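Village newsletter, February

The toy library moves to Ernstead

From the end of February the toy library will no longer run from the old reading room in Watley. It is moving to the ground floor of the hall at Ernstead, next to the side entrance. The last session at Watley will be the usual morning one, and there will then be a gap of four weeks while things are moved and put back on shelves.

The reason is space. When the library started, the whole collection fitted in two cupboards and a trunk under the stairs. At the last stocktake there were 3757 separate pieces, counting every jigsaw piece in the toddler range, every wooden animal and every bit of train track. They make up 134 items on the lending list. The reading room cupboards were full by last summer and the larger boxes have been going home to people's garages between sessions.

Ernstead has a proper store with a door that locks, and the hall is level from the car park to the room. Anyone who has carried a pushchair up the steps at Watley in the rain will see the point of that. There is also a sink.

The hall has asked for a year's rent in advance, which comes to £700. This has been paid out of the money from the summer fair and the plant sale. Membership fees stay as they are for this year. They will be looked at again next winter and members will be told in the newsletter before anything changes.

What is being kept and what is going

Moving is a good time to sort things out. Every item has been taken out of its box, checked against its card and put into one of three groups: keep, mend or pass on.

Most of the plastic ride-on toys are going. They take up a lot of room and the wheels are worn, and few have been borrowed in the past year. The large doll's house is staying, as are both play kitchens. The marble run is staying although it has lost its funnel. If you have a funnel at home that came from a marble run, please look at it and ask yourself where you got it.

Wooden toys nearly all go in the keep group. They last, they can be wiped down, and a chip in the paint does no harm to the play. Alphabet blocks in particular have been out on loan almost without a break, and there is a waiting list for the bigger sets.

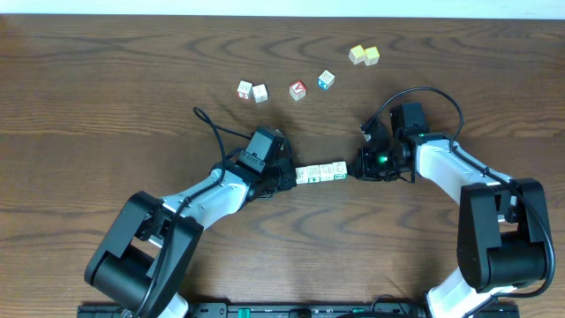

Parents often ask when a child is ready for letters. Our usual answer is that blocks can be borrowed long before that. A child of one will bang two together and drop them in a saucepan. A child of two will stack them and knock them down. Somewhere after that the marks on the sides start to matter, often beginning with the first letter of the child's own name, and for a while every word with that letter in it belongs to them. Nothing needs to be taught at this stage. Leave the blocks where they can be reached and say the name of the letter if you are asked.

Capital letters are easier to tell apart, but most children will meet small letters first at school. We try to have sets of both. If you borrow a set for a child who is about to start school, ask at the desk for one with small letters. It may mean waiting a week or two.

Spelling with blocks suits some children who do not like holding a pencil. The letters are already made, and a mistake can be put right by swapping one block for another. Short words work best, as a single set rarely has enough vowels for long ones. Families who speak another language at home may want to look through the box before borrowing, as our sets were all made for English and have no accents.

Mending

The mending group meets in Ultthorpe on the first evening of the month, at 7.30, in the back room of the chapel. There is plenty to do before the new room opens. The jobs at present are re-stringing two pull-along dogs, gluing the roof on the farm, making new drawstring bags and sanding a box of building bricks that were left outside over Christmas. You do not need to be good at any of this. Sewing machines are useful if you have one you can carry.

Please do not mend library toys at home without telling us. It is kindly meant, but we have had toys come back with wood glue in the moving parts, and one with a small nail through the bottom. If something breaks while you have it, put all the bits in the bag and write on the card what happened. There is no charge for ordinary breakages.

Paint is a particular worry. Any toy that a small child might put in its mouth must be repainted with paint that is marked as safe for toys. We keep tins of red, blue and cream. If a toy needs another colour it usually ends up cream.

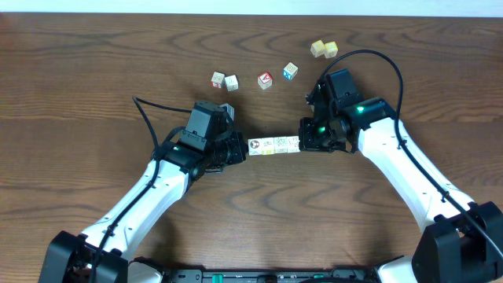

Newsletter Editor

Borrowing during the gap

Anything you have out on loan when the last Watley session ends can be kept until the new room opens. You do not need to renew it. In fact it would help if as many toys as possible were out on loan during the move, as that is fewer to carry. For the last two sessions the limit per family will be lifted, so take what you can find room for.

The Condori play mats are the one exception. All of these need to come back before the move so that they can be washed together. They take two days to dry and the covers shrink if they are put in a tumble dryer, as two of them already have.

If you are on the waiting list for an item, you will keep your place. The list has been copied into the new book. A few names were hard to read, so if you do not hear from us within a month of opening, please ask.

Opening times at Ernstead

The morning session will run from 9.30 to 11.30, as now. We are adding an afternoon session from 3.15 to 4.30 for families coming from school. This will be tried until the summer holidays and kept on if enough people use it.

The first half hour of the morning session will be quiet, with no music and the noisy toys left in the store. This was asked for by several families and worked well when we tried it at Watley in the autumn.

Tea and coffee will be served through the hatch. The hall does not allow hot drinks on the carpet, so please stay at the tables with them. Squash can go anywhere.

Getting there

The car park at Ernstead is shared with the bowls club. On match days the spaces nearest the green are theirs. The bus from Ultthorpe stops at the end of the lane and it is a five-minute walk from there, with a pavement all the way on the left-hand side. The bus from Watley stops on the main road, and you will need to cross. Please use the crossing by the garage even though it is further.

Prams can be left in the porch but not in the corridor, which is a fire exit.

Help with the move

We need people with estate cars or vans, and people to carry. Loading will start at 9 in the morning at the reading room and we hope to be done by lunchtime. Boxes are being collected now. Banana boxes are best as they have handles and lids – please do not bring very large ones, as nobody can lift them once they are full of bricks.

We also need about 30 clear plastic tubs with lids for the smaller sets. Used ones are fine if they are clean and the lids still fit.

If you can help, put your name on the sheet by the door at Watley, or leave a note in the returns box.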